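Quiénes somos

Skudell prepara y clasifica cubertería para comedores colectivos. La plantilla es de 136 personas repartidas en 3 centros: Brolska, Bainbridge y Dutwood. El grupo de automatización, con sede en Brolska, desarrolla puestos robotizados de clasificación y define el trabajo de quienes los supervisan.

La tarea de referencia es el llenado de bandejas con compartimentos. Cada tipo de pieza tiene un compartimento asignado.
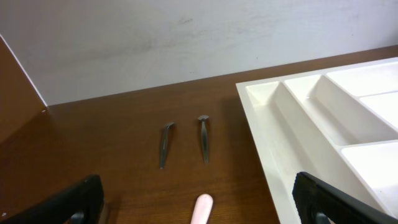

Piezas metálicas sobre la mesa y bandeja blanca con divisiones.

Qué cambia en el puesto

El operario de clasificación pasa a ser operario de célula. Sus funciones son validar el agarre, retirar piezas defectuosas y registrar incidencias. La formación consta de 14 módulos y se imparte en horario laboral. La categoría profesional se revisa al terminar el último.

Los criterios de agarre se fijan con el personal de línea. La separación entre piezas, su orientación y la distancia a la bandeja figuran en la ficha de tarea.

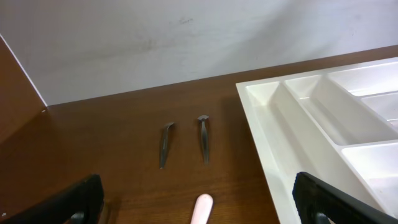

Control del resultado

El llenado se comprueba por compartimento: cucharillas, cuchillo, tenedores y pinzas se revisan por separado. En septiembre se cerró el primer registro interno, con 2.891 incidencias clasificadas por causa. El registro puede consultarse en los 3 centros.
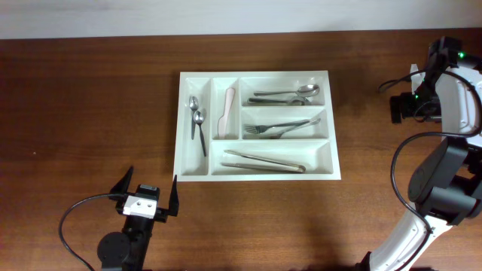
¿Quién decide si una célula se detiene?
El operario de célula. Puede detenerla sin autorización previa y anota el motivo en el parte de turno. El rearme corresponde a mantenimiento.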